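Lodero garment steamer, six months of use

Posted by Adesuwa Briggs, Monday, November 4, 2024

I bought the Lodero hand steamer in May, after my iron leaked brown water on a good blouse. I wanted to use it for some months before writing, and now I have an opinion.

The steamer comes with a brush head, a cloth bag and a small cup for filling. The tank holds 200 ml. For me this is enough for three shirts or one long dress, and then I must go back to the sink. The cap of the tank is stiff. My neighbor Ese Akande, who borrowed it for a wedding, thought it was broken and brought it back to ask me.

It heats in 41 seconds. I measured this several times with my phone, always with a full tank of cold water. A small light turns green when it is ready, but it is hard to see near a window. In the first week I started too early and got drops on a silk scarf. The marks came out in the wash.

On cotton shirts the result is good but not sharp. If you need a hard crease in the trousers, keep your iron. On polyester, on viscose and on knitted things it is very good, and I now use it for almost all my office clothes. Linen is a fight. I go over the same place four or five times, and the collar still looks tired.

It weighs 886 grams without water. For one blouse you will not notice. For curtains you will — I did the two long ones in the bedroom and my wrist was sore the next day. The button must be held down the whole time, and I would pay a little more for a lock.

The cable is long enough for me, and the head does not spit if you hold it upright. Lying flat it spits a lot, so forget about steaming on the bed. Use a hanger on a door.

We have hard water in Plerenberg. The booklet says to clean the tank with vinegar after every 100 uses. I do it once a month and I have seen no white flakes so far.

I also tried the Cellberg that Tobiloba Isah has at home. It is lighter and quieter, but the steam is weak. I would choose the Lodero again.

Four stars. One star is lost for the cap and the button. 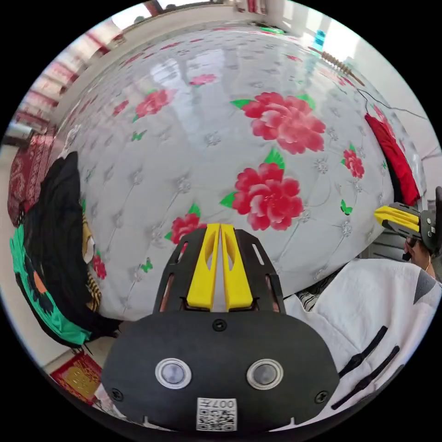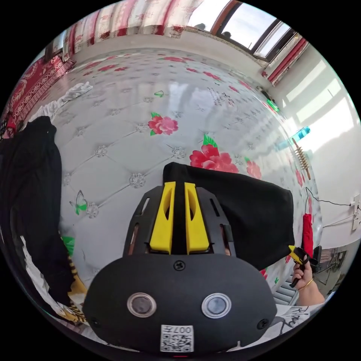

First photo: white quilting with red peonies, with clothes at the left side.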